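Is the robot open day at Braststead worth it if you know nothing about robots?

Asked by nhuanca – Jan 25, 2018

My son is 11 and wants to go to the open day at the Menzies building in February. The flyer says there will be an arm demonstration and a simulator session, and that places for the simulator are limited. Neither of us has any background in this. I would be driving 6 hours round trip. Is it mostly talks, or do you get to see something move? Also, does the simulator part need any experience?

Thanks, Nayeli Huanca

3 answers

Horácio Calado
I went last year with two teenagers. There was one short talk and the rest was demonstrations. The arm ran every half hour behind a rope, and you could ask the operators questions between runs.

The simulator session is in the room upstairs. You sit at a computer and work with the same type of arm on screen. The task we got was picking up a ball by a small handle and holding it just over the floor. The setting is very bare, only a floor, a plain brown wall and a wood panel, so don't let your son expect a video game. 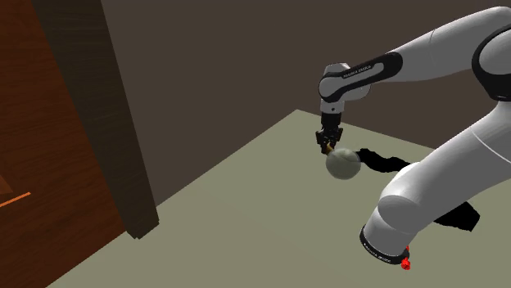
You start with the gripper open and move one joint at a time with the keyboard. After that they let you switch to moving the hand directly, and most people find that easier. No experience needed, but you do have to sign up at the front desk when you arrive. The list was full before lunch. Kids under 12 need an adult sitting with them.

They use a program called Lukano for the exercises. I asked if you could get it at home and was told no.

Parking is in the Drisilport lot across the street. Bring water, the upstairs room gets warm.

Marked as helpful by asker

tmk_639
its ok. long lines. go early

R. Dunleavy
I would add that 6 hours is a lot of driving for this. We live nearby and stayed until 1, and by then we had seen everything once. If you can combine it with something else in town, go. They had a printed handout for the simulator with the key commands on it – ask for one, since they don't put them out on the tables.

Not sure the under 12 rule is still the same this year. I'd call first.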